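Cleaning a small bathroom: the questions I get most

I clean bathrooms for a living, mostly little ones with white walls and not enough outlets, and I've answered the same emails so many times that I finally put them all on one page. I last went through it in May. If your question isn't covered, write to me and I'll add it (eventually!). 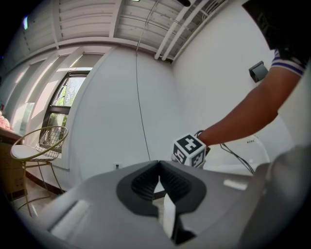
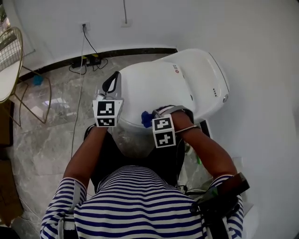

How often should I clean the toilet?

Once a week for a household of one or two, twice if you have kids or a lot of company. I do mine on Sunday morning before coffee, so it's done and I can forget about it. The rim and the outside get a quick wipe midweek too, and that takes me less time than finding the spray.

What order do you go in?

Top to bottom, always. Light fixtures and ceiling corners first, then walls, then the sink, then the toilet, and the floor last of all. I put the bowl cleaner in before I start on anything else and let it sit while I work – most people scrub it right away and then wonder why they're scrubbing so hard.

My ceiling has ribbed panels and I can't get the dust out. Help?

Vacuum it with the soft brush attachment, going along the grooves and never across them. Then a barely damp microfiber cloth over a flat mop head. Pipes up there can be done with an old sock on your hand, if you've got a sturdy step stool and somebody to hold it.

Can I use the same cloth for the sink and the toilet?

Please don't. I keep 3 colors and the toilet color never goes anywhere else, not even "just this once." Nosipho Rampersad, who trained me, used to cut a corner off her toilet cloths so she could tell them apart even when the dye had faded, and I still do that with the old ones.

What do you use on a glossy lid or seat?

Warm water, a drop of dish soap and a soft cloth or sponge. Skip scouring powder and those green scratchy pads, which dull the shine for good. Dry it after, or you'll get water spots.

Is it okay to mix cleaners if one isn't working?

Never, ever. Bleach with anything acidic or with ammonia makes gas you don't want in a small room. Rinse the first product away completely, open a window or run the fan, and try the second one another day.

Do you sell your checklist?

It's free! Email me and ask for the Judis sheet (named after my first client's street – long story). Roughly 2,000 people have it by now, and Bronisława Cieślak did a lovely Polish version if you'd prefer that one.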